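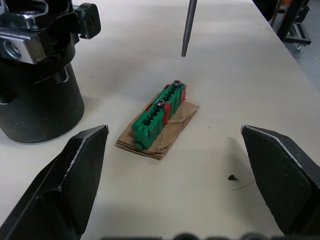 The waiting list is the part I would fix first, one member wrote in reply to our last report. She had put her name down for a repair appointment in the spring, heard nothing for six weeks, and in the end bought a new kettle. Two other replies made much the same point in fewer words. We have taken them as the starting point for this report, which covers the second half of the grant period for the Milholm Repair and Lending Program, funded by Paltico.

Appointments and waiting times

At the time of the last report, repair requests were taken on paper at the front desk and sorted once a week. Requests were sometimes entered twice, and some were never entered at all. In July we moved to a single booking sheet shared by the Milholm and Plimholm sites. Each request now receives a date when it is made, and if a date has to be changed, the member is called the same day.

The typical wait for a first appointment now stands at 5 working days. Larger items, such as vacuum cleaners and sewing machines, still wait longer, and we do not expect to meet our target for these before the end of the grant. The delay lies mainly in parts. Belts and foot pedals for older sewing machines have to be ordered singly, and two suppliers we used in the past have stopped carrying them.

The program received 1261 requests during the period. This figure includes requests for advice by telephone, which were not recorded separately before July and therefore cannot be compared with the first half of the year. We will report the two kinds separately from now on.

Requests that we turn away remain a concern. Microwave ovens, gas appliances and anything with a sealed refrigeration system are outside our terms of insurance, and members are often disappointed to learn this after carrying an item across town. The list of items we cannot accept is now posted on the outside door and read out when a booking is made by telephone.

Lending collection

The lending collection opened at Milholm with 200 items and has not grown in number, as agreed with Paltico at the start. Items that were rarely borrowed have been replaced by items members asked for. Three fondue sets and a slide projector were withdrawn. A carpet cleaner, a second pressure canner and two folding ladders took their place. The carpet cleaner has been out nearly every weekend and needs a new hose already.

Late returns fell after the loan period was extended from one week to two. We had expected the opposite result and would be cautious about reading too much into it, as the change was made in summer, when many households were away. The reminder call on the day before the due date has been kept.

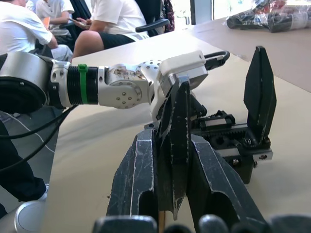

Silver-jointed arm and black gripper at the beige table.

Evening classes

Eight evening classes were planned and seven were held. The class on replacing lamp cords and plugs filled first and was repeated at Plimholm. The class on household budgeting for repairs, which was intended to help members decide when an item is worth fixing, drew very few people. Those who came rated it highly, and several asked for the worksheet to be made available at the desk. We have done so, and we propose to drop the class itself and fold its contents into the others.

The canceled class was the one on small engines. The instructor was unable to attend at short notice and no replacement could be found. Members who had registered were offered a place in the spring.

Classes began at 7 p.m. for most of the period. From October we moved them to 6:30 p.m. after members at Plimholm pointed out that the last bus toward Salminen Road left before the class had ended. Attendance at Plimholm has improved since then, although it remains below that of Milholm.

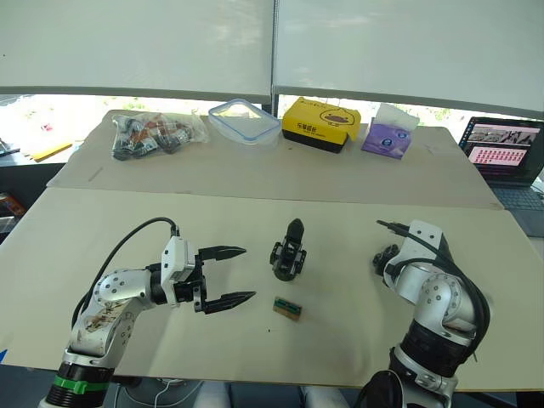 Travel also affects who is able to borrow. A member without a car can bring home a drill or a cake tin by bus, and cannot easily bring home a ladder. In September we tested a monthly delivery run covering the streets on either side of Salminen Road. It was well used by older members and by families with small children. The run used a rented van, and the cost per item delivered was higher than we can carry in the long term. We are discussing with the Plimholm site whether larger items could be held there for part of each month instead.

Budget

Spending is in line with the approved budget except under two headings. Parts and materials were overspent by $700, mostly in sewing machine parts and replacement cords. Printing was underspent, as the booking sheet has taken the place of most of our forms. We ask Paltico to approve a transfer from printing to parts. The total of the grant would not change. The van rental was charged to the contingency line, as agreed in August.

A full statement of accounts will follow with the final report.

Plans for the remaining period

Work on waiting times for larger items will continue. We intend to set aside one session a month for sewing machines only, so that the right parts and tools can be laid out in advance. The first of these sessions will be held in January.

The member survey will go out in December. It will repeat last year's questions so that answers can be compared, with two added questions on travel and on the hours of the front desk. Members who replied to the last report will receive a copy of this one together with the survey, including the member whose remark opens it. She has since booked a toaster repair under the new system and was given a date the same afternoon.

We request that Paltico confirm the budget transfer in writing before the spring class list is printed.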